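Proceedings > Audio Production > Full Papers > Section 4

4. Placement of the De-esser in the Vocal Chain

4.1 Material

The recordings used in this section are taken from the Đinh vocal set, which was prepared at the Carnard studio in June. The set holds 2639 sung phrases, each stored as a single mono file with no processing after the microphone preamp. Phrases with audible page turns or headphone bleed were marked by hand and left out of the listening test, but they were kept for the level measurements in Section 4.2.

Each phrase was processed in two ways. In the first chain, the de-esser was placed before the compressor. In the second, it was placed after. The compressor was the same in both cases and was set once per singer. The de-esser was the split-band type supplied with Ulura, with its crossover fixed at 7 kHz. Output levels were matched over the full phrase before any comparison was made, as small differences in level are easily heard as differences in tone.

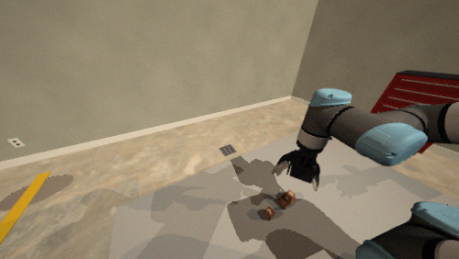
Figure 4. Simulated room, with two robot arms over a light gray work surface.

4.2 Level Measurements

Placing the de-esser first lowered the level of the "s" and "sh" sounds before they reached the compressor. The compressor then acted mostly on the vowels, and its gain reduction followed the melody more closely. When the order was reversed, strong consonants set off the compressor, and the vowel that came next was often turned down with them. The effect was clearest in short phrases with a fast release time.

The second chain had one advantage. Compression raises quiet consonants along with everything else, and a de-esser placed last can catch those that become too bright. In the first chain these were left untouched. Singers who worked close to the microphone showed this less than those who stood back from it.

4.3 Listening Test

A total of 30 listeners took part, all with some experience of mixing. The test was run in Bridama over closed headphones. Listeners heard both versions of a phrase in random order, could switch between them at will, and were asked which they would keep in a mix. A "no preference" button was offered. Around 2000 judgments were collected. Those made before both versions had been played in full were removed.

The first chain was chosen more often for close, dense vocals. For soft passages the results were mixed, and many listeners used the "no preference" button. Written comments on the second chain often used the words "dull" or "pumping," while comments on the first mentioned sharp word endings.

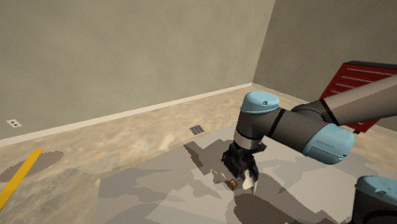 Should the de-esser threshold be changed when its position in the chain is changed?
The threshold should be set again each time the order is changed. A compressor alters the level of the signal that reaches the de-esser, and a setting chosen for the raw voice will respond differently to the compressed one.

4.4 Limits

All singers were recorded with the same model of microphone. The results may not hold for darker microphones, or for vocals recorded with compression already applied. Two de-essers in series were not tested.

Related papers
Release Time and Perceived Loudness in Sung Vowels
Split-Band and Wide-Band De-essing Compared
Level Matching in Headphone Listening Tests
Parallel Compression on Backing Vocals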